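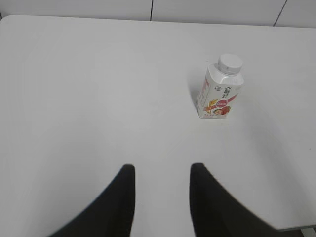
White tabletop, white wall.

Getting tea rings off a white table

Start with a damp cloth and dish soap, which does more than its modest price suggests. If the ring sulks, mix bicarb and water to the thickness of toothpaste and leave it on for 6 minutes. Wipe, rinse, dry. Skip the scourer, unless you fancy a dull patch the exact colour of regret. My mate Gavin owns nearly 1000 coasters and still rings me every July to ask for the recipe.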